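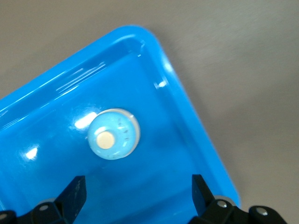 Wer schon mal eine Bürgereingabe an den Gemeinderat geschrieben hat, kennt das Gefühl: Man schickt sie ab, und dann kommt wochenlang gar nichts. Ich habe in Hodlow inzwischen vier solche Anträge durchgebracht (na ja, durchgebracht – zwei wurden beschlossen, zwei immerhin ordentlich beraten), und weil ich ständig gefragt werde, wie das geht, schreibe ich es jetzt mal auf. Legt euch vorher einen festen Platz für den ganzen Kram an! Bei mir tut es eine Plastikschale, so eine knallblaue mit hochgezogenem Rand, da kommen Klammern, Stempel und die Belege vom Kopieren rein. Klingt albern, spart aber die Sucherei am Abend vor der Abgabe.

Erst die Zuständigkeit klären

Mein erster Antrag ging um die Buslinie nach Alton und war komplett für die Katz, denn über die Linie entscheidet der Kreis. Also: vorher beim Ratsbüro anrufen und fragen, ob das Thema überhaupt in den Rat gehört. Lasst euch den Namen geben und notiert, wann ihr angerufen habt. Bei uns in Hodlow sitzt dort Pascal Gilbert, und der sagt einem auch gleich, welcher Ausschuss zuerst drankommt.

Den Antrag schreiben

Eine Seite, mehr nicht. Oben Name und Anschrift, dann ein Satz, der mit »Der Rat möge beschließen« anfängt. Dieser Satz muss für sich allein funktionieren, denn genau der landet später in der Tagesordnung. Mein Satz zum Zebrastreifen an der Schule sah so aus: »Der Rat möge beschließen, die Verwaltung mit der Prüfung eines Fußgängerüberwegs in der Lesel-Straße zu beauftragen.« Prüfung! Wer gleich den Bau fordert, kriegt schnell ein Nein wegen der Kosten.

Danach kommt die Begründung, zwei oder drei Absätze. Schreibt rein, was ihr selbst gesehen habt, und lasst das Schimpfen über den Bürgermeister weg, auch wenn es juckt.

Unterschriften sammeln

Für eine einfache Eingabe braucht man bei uns keine, aber sie helfen. Ich nehme mir immer 50 vor und lande meistens bei fast 60. Auf jedes Blatt gehört oben der komplette Antragstext, sonst weiß hinterher keiner, was er da unterschrieben hat. Name, Adresse und Unterschrift leserlich, und bitte mit Kuli.

Abgeben und dranbleiben

Für die Oktobersitzung war bei uns der 5. September Abgabeschluss, schaut also rechtzeitig nach, wie das bei euch geregelt ist. Ich gebe immer persönlich ab und lasse mir den Eingang auf der Kopie abstempeln. Danach ruhig ein paar Fraktionen anschreiben, freundlich und kurz. In Rolland drüben hat eine Bekannte nur die eigene Lieblingspartei informiert – die anderen waren beleidigt und haben den Punkt vertagt.

Und geht zur Sitzung hin! In der Einwohnerfragestunde darf man bei uns eine Frage stellen und einmal nachhaken. Schreibt sie euch auf einen Zettel, am Mikro ist der Kopf sonst leer.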